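Meet Murneo, the tidying robot with two arms

Have you ever been told to put your things away, and thought how nice it would be if something else did it for you? Then you might like to hear about Murneo, which is a robot made for sorting and tidying small things on a table. A company called Bunex sells it to schools, museums and workshops, and our museum has been trying one out since December to see whether we would like to keep it.

Murneo has no head, no legs and no face, so if you were hoping for the sort of robot that walks about and says hello, I am sorry! It is a pair of arms. Each arm has joints, a bit like your shoulder, your elbow and your wrist, and at the end of each one there is a hand with two fingers. The grown-up word for a hand like that is a gripper.

Try something for me. Put your thumb and your first finger together, tuck all your other fingers away, and pick up a pencil. Now pick up a book. You will find that you can do an awful lot with just two, as long as you come at the thing from the right side. Murneo has to work that out every single time. If a box is lying slantwise, the hand must turn slantwise too, or it will bump the corner and push the box away instead of holding it.

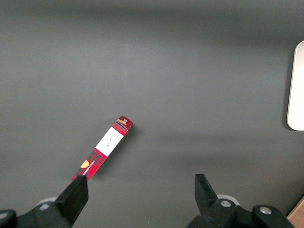 A long tartan box, waiting on the table between two open fingers.

How does Murneo know where the box is? It uses cameras. Some look at the whole table, and there is one close to the hand as well, which gets a very near view of whatever the fingers are about to do. Imagine having an eye on your wrist! It sounds rather odd, but think how handy it would be when you were feeling for a sock under the bed.

The camera only gives the robot a picture, though. A computer has to look at that picture and decide which part is box and which part is table. Bright things on a plain grey table are easier to spot. When Esther Khaemba set ours up she tried a grey pencil case on the grey table, and poor Murneo went looking for it in quite the wrong place.

Having two arms makes things more interesting. You use both of your hands all day long without thinking about it. One holds the jar and the other turns the lid. For a robot this is hard work, because each arm has to know where the other one is, and they must never try to be in the same spot together. Murneo can have a can in one hand and a box in the other, and there might be an open drawer in between that both arms have to keep clear of.
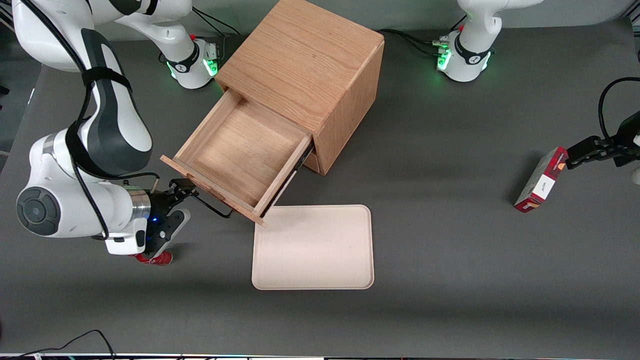

Mebrat Ambaye wrote to us after her visit to ask whether it ever gets muddled and drops things, as she would have liked it to be a bit quicker, and her little brother wanted to know if it could do Lego.

Well, Mebrat, it does drop things. We kept a tally for a while, and out of 450 tries it dropped or missed 32. Boxes were the best and soft toys were the worst, as they squash and slide about. It is slow because it is told to be careful near people and furniture. As for Lego, the big bricks are fine, but the very small ones are too fiddly for it, and I think your brother would win.

Would we say it was worth having? I think so, for a place like ours. It comes with a book of 52 activities, and the first few are simple enough for you to help with. The instructions could be much clearer (Orhun Yazıcı and I spent a whole afternoon on page nine), and it needs a big sturdy table all to itself. It is far too large for a bedroom, so please don't put it on your birthday list.

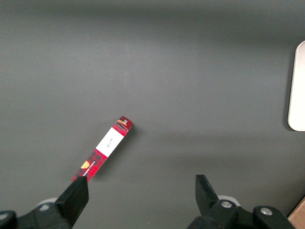

The view from close to the hand, with the box lying at a slant.

Things to try at home: ask a friend to shut their eyes and pick up a box using only two fingers, while you tell them which way to move. Say "left a bit" and "down a bit" and see how many words you need. Then swap over.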